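Home » Get Involved » Jobs and Volunteering » Court crew and scoring staff, October

Tavine Open – we need people. Ball crew, line calling, scoring desk, stringing room

Posted Aug 18, 2025 by Karim Belkadi, tournament desk

OK, quick version first. The Tavine Open is back in October, nine days of play incl. qualifying, women's and men's singles plus doubles, indoor hard courts at the Pikalis Tennis Center. We are short on crew. Some of the jobs are paid, some are not, all of them get you closer to the tennis than any ticket will. Read down to the part that fits you and send the form.

Last year we had 18 on the ball crew for the final weekend and it was tight. Two kids did back to back three-set matches and then a doubles tiebreak that would not end. Not doing that again. This year shifts are capped, one hour on, one hour off, no exceptions even if you beg.

BALL CREW (unpaid, kit and meals provided)

Ages 13 and up. Under 16 needs a parent signature on the form, the actual form, not a text to me. You don't have to play tennis but you should know how the score works and which end the server is at. We run three training evenings before qualifying starts. You have to make two of them. Rolling, catching, where to stand, how to hold still when a serve comes at you at full speed. Towels are handled by the players now so forget about that part.

You get: shirt, shorts, cap, jacket, hot meal each shift, two seats for family on any day before the semifinals. Shoes are on you. Non-marking soles, please, the floor was resurfaced over the summer and the center will throw you off it.

LINE CALLING (paid per day)

Center court has electronic calling. Courts 2, 3 and 4 don't, so we still need real eyes out there. Prior experience at club or league level at least, and a current eye test. If you've worked college matches, tell us which ones and who was in the chair. Day rate depends on your badge level, we send the sheet when we write back. Travel paid inside the county only, sorry.

Dark pants, plain white shirt. Blazers we have, in most sizes. Not in XXL, two went missing.

STRINGING ROOM (paid per racket)

One lead stringer is confirmed, Åberg, same as the last few years. Looking for two more who can work fast and keep tension the same at nine in the evening as at nine in the morning. Bring your own machine if you like it better, tell us the footprint so we can fit the tables. First rackets come in the day before qualifying and it doesn't really let up untill the quarters. Players will want theirs back in under an hour. Some will want it in twenty minutes. You'll be asked to redo a few.

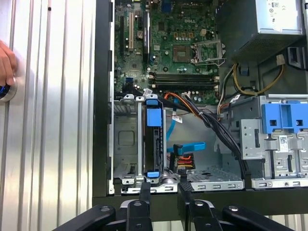 SCORING AND RESULTS DESK

Paid, four positions. Most of the work is entering points live from the chair tablets, checking the totals against the paper card, and getting the result out to the draw board and the website before the players are off the court. Quiet room behind court 2. Long sits. Two people per session, so you can eat.

What we want:

Fast, accurate typing
You know the scoring, incl. match tiebreaks in doubles
You can say "hold on, that's wrong" to a chair umpire on the radio
Evenings OK – night sessions run late and nothing closes until the last match does

One of the four should be comfortable looking after the desk computers and the network in the room. Say so on the form if thats you. There's a little extra money for it.

DRIVERS AND PLAYER DESK

Airport runs, hotel runs, practice court bookings. Clean license, 21 or over, morning shifts start early. A second language is a big plus. Mostly you will be waiting for people whose flight is late, then driving them straight to a practice slot they already missed. Player desk is indoors and calmer, except on the day doubles sign-in closes.

USHERS

Center court seats 1000 and we let people in and out only at the changeovers. So: standing, smiling, holding a rope, saying no. Unpaid, meal and jacket, and you do see the match from the top of the steps. Good one for pairs, put your friend's name on the form and we'll try to roster you together.

HOW TO APPLY

Fill in the form at the front desk of the Pikalis Tennis Center or download it from the Get Involved page. Form number is 809, there's an old one still floating around with a different shirt chart, don't use that. We need your name, age, which job, second choice, and the dates you can NOT do. Be honest about the dates. School letters we can write, ask early.

Line calling and stringing close first, end of this month. Everything else stays open until full. We answer everybody but it may take a week or so, it's me and one other person.

If you worked last year you still have to fill it in. Yes, even you.

Parking during the event is at the Rerkov lot across the road, free with crew pass, the gate closes one hour after last ball.

Questions to the tournament desk, ask for Karim. Afternoons are better.

Back to all openings | Draws and schedule | Tickets | Getting to the venue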